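Ticket: Sirura patio awning stops partway, then creeps back in
Status: Open, waiting on customer
Product: Sirura retractable awning with Clurnix motor and remote
Opened: January 2, 2024

Hi there, me again (I'm the one who wrote in December about the missing wall bracket cover, which did show up, thank you!). This one is a bit more annoying. The awning over our patio goes out fine for the first stretch, then it stops short of where it used to stop, sits there for a moment and pulls itself back in a few inches. Press the button again and it might go all the way, or it might do the same thing over.

What I've tried so far:

Changed the batteries in the remote. No difference, although the little light is brighter now.

Turned the power off at the breaker for 12 minutes and back on. It ran perfectly 2 times in a row, I got very excited, and then it went right back to stopping short.

Brushed the leaves and grit out of the front bar and wiped down both arms with a damp cloth. There was a lot of gunk in the left elbow, so I had hopes for that one. Nope.

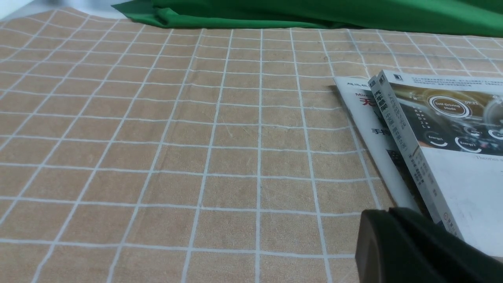

Tan cloth with the white grid, books on the right

The wind sensor is a Matei, the clip-on kind that sits on the front bar. I took it off and put it indoors on a shelf, thinking maybe it was getting jumpy and telling the motor to close. The awning still stopped short, so I don't think it's that, unless the motor gets upset when it can't feel the sensor moving? The booklet is not very clear on this. It says the awning will close if it loses the signal, but it doesn't say how long that takes, and mine only comes back those few inches and quits.

Update, same day: I called the Tullov help line, as they did the install, and the person there had me redo the end points. Hold the middle button until the awning jogs, run it out, stop it where you want it, hold the middle button again until it jogs a second time. I did that and it took on the first try. The closed position is great now, nice and snug. The open position is better but still not right — it goes to the new spot maybe half the time.
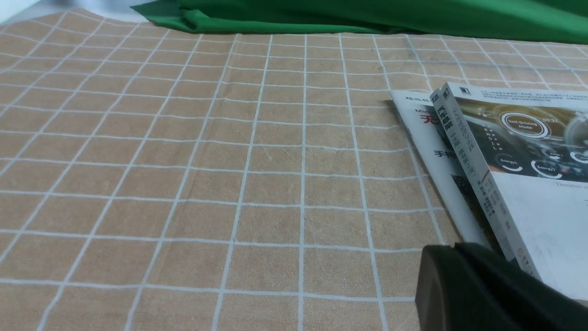
I should also say it's worse in the morning. By the afternoon it will often go all the way out without fussing, and then the next morning we're back to square one. We've had cold nights, so maybe the arms are stiff? There's no grinding noise or anything like that, only a click from the motor end right before it stops.

We've had this thing for 2 summers and it has never done this before. The warranty card says 6 years on the motor, so I'm hoping a swap would be covered if it comes to that. I'd much prefer a setting I can change myself, though, as getting the ladder people out here takes forever.

So, questions for you guys. Is there a force setting on the Clurnix motor that could be set too low? Should I put the sensor back on while we test, or leave it inside? And is it okay to keep using the awning in the meantime, or should I leave it closed? I'm home most mornings if somebody wants to call and walk me through it while it's acting up.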